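Carb sync, round three: the idle hang on the Pivetti

Previous: Fork seals, again
Next: Chain notes

The 242 has had a hanging idle since I bought it. Warm engine, clutch in, roll up to a stop sign, and the revs sit well above where they should for a few seconds before they drop. It isn't dangerous. It does make the bike hard to ride smoothly at low speed, and it makes the shift into first louder than it needs to be.

I've written about this twice before. The first time I blamed the throttle cables and replaced both. The second time I blamed the idle mixture, richened both cylinders a quarter turn, and reported that it was better. It was better for a week. I should have waited before posting.

What follows is the whole sequence from October, including the parts that turned up nothing. A few readers have the same engine, and at least one of you has the same symptom.

Starting point

The bike is a Pivetti 242, a parallel twin with two constant-velocity carburetors on a shared linkage. Stock airbox, stock jets, stock exhaust apart from a repaired hanger bracket. Valve clearances were checked in the spring and were all inside the range in the manual. The plugs were new at the same time.

A hanging idle on a twin with CV carbs normally comes from one of these: a lean mixture off idle, an air leak downstream of the slides, a slide or butterfly that doesn't close all the way, or carbs out of sync. Ignition advance that is slow to return can do it too, but this model has a fixed electronic curve and there is nothing mechanical to stick.

I'd already covered the cables. I rechecked the free play anyway, bars straight and at both locks, and it didn't change. The idle didn't rise when I turned the bars either, so I crossed that off.

Air leak

The usual test is to spray something flammable at the intake boots and listen for the revs to change. I don't like doing that over a hot exhaust, so I used an unlit propane torch with a length of hose on the nozzle. Open the valve a little, move the end of the hose slowly along each joint, and wait a couple of seconds at every spot. Do it outdoors or with the door all the way up, and keep the hose well away from the headers and the coil.

Left boot, head side: nothing. Left boot, carb side: nothing. Right boot, head side: a clear rise. I moved the hose off and it dropped. I did it again and got the same result.

I pulled the right boot. The rubber looked fine from outside. Flexed by hand, it showed a crack on the underside, next to the flange, where you can't see it with the boot bolted to the head. The o-ring behind it had gone flat and hard.

Gillespie Kerr has run one of these engines far longer than I have, and he'd told me to check exactly that spot the first time I posted. I looked at it, with the boot on the bike, and told him it was good. He has been polite about it.

New boots came from Holent as a pair, with o-rings. The left one wasn't cracked, but they are the same age and I had the carbs off already. The flange faces on the head had some old sealant on them from a previous owner. I took that off with a plastic scraper and a rag. The o-rings go in dry according to the manual. I used a very thin film of grease to hold them in the groove during assembly and I don't think it matters.

One note on clamps. The replacements Holent supplies have a spacer tube over the screw so you can't overtighten them. The originals don't, and I suspect the cracked boot had been crushed at some point. If you reuse the old clamps, stop when the rubber starts to bulge.

Carbs on the bench

With the carbs off, I went through them properly. Both diaphragms were held up to a light and had no pinholes. Both slides dropped at the same speed with a finger over the vent and without. Pilot jets were clear, but I soaked them anyway.

Float heights did not match. The left was in spec and the right was low on fuel level, enough to lean that cylinder slightly everywhere. I bent the tang, measured, bent it again, and then confirmed with a clear tube on the drain once the carbs were back on. Measuring the float with the carb upside down gets you close. The clear tube gets you the number that counts, because it shows the fuel level with the needle valve actually working against gravity feed.

I also went back to the stock mixture setting on both sides. The extra quarter turn I'd added was covering for the leak, and with the leak gone the engine would have been rich.

Bench sync was done with a drill bit shank under each butterfly. It only has to be close enough that the engine will idle.

Sync

I use an Awan two-column gauge, the liquid type. Dial gauges are quicker to read but mine never agreed with each other, and on a twin the only thing you care about is the difference between the cylinders. With a liquid column there's nothing to calibrate.

Procedure:

Warm the engine with a ride. Idling in the garage takes too long and doesn't get the heads evenly hot.
Put a fan in front of it before you start.
Remote fuel bottle hung higher than the carbs, tank off.
Vacuum petcock line plugged.
Gauge hoses on, restrictors in.
Set idle speed with the knob first, then adjust the sync screw, then reset idle speed.
Blip the throttle and let it settle after each adjustment.

The last item is where I went wrong in the past. The linkage has a little stiction, and if you set the screw and walk away the reading will shift the first time the throttle moves. Turn, blip, wait, read. I went through that loop five times before it stayed put.

Before adjustment the columns were visibly apart. After, they were level at idle and stayed within a hair of each other up to a fast idle. Above that they drift apart slightly, and I've seen that on every one of these I've hooked up, so I'm leaving it.

Photo

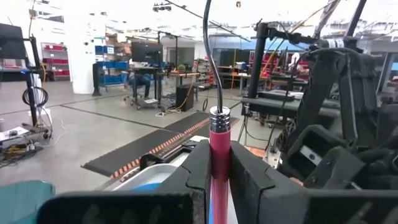 Pink cylinder, knurled chrome cap, thin black cable out of the top.

Results

The idle hang is gone when warm. I rode 24 miles the first evening, mostly stop and go on purpose, and the revs came down normally at every stop. First gear goes in with less noise. There is less vibration through the left peg at low speed, which I put down to the sync more than anything else.

Cold behavior changed too. It now needs choke for longer than it did. That makes sense if the mixture screws went back in a quarter turn, and I may split the difference on them once the weather settles. I don't want to touch two things at once, so that waits.

Fuel use I can't comment on yet. I need more than one tank.

Still to do

There is a small flat spot just off idle if the throttle is opened quickly from a stop. It was there before and I'd assumed it was the same fault. It isn't, or not all of it. The needle clips are in the stock position, so the next thing to look at is wear in the needle jets. Bornitico lists them as a set with the needles, at a price that made me close the tab. If anyone has measured a worn one against new, I'd like to see the numbers.

The petcock also weeps a drop or two when the tank is off and the line is plugged. Rebuild kit is on order.

Torque for the boot bolts, since I get asked: use the value in the manual for your year. It changed when they changed the flange, and the early figure is too high for the later part.

Posted in: Garage, Pivetti 242
17 comments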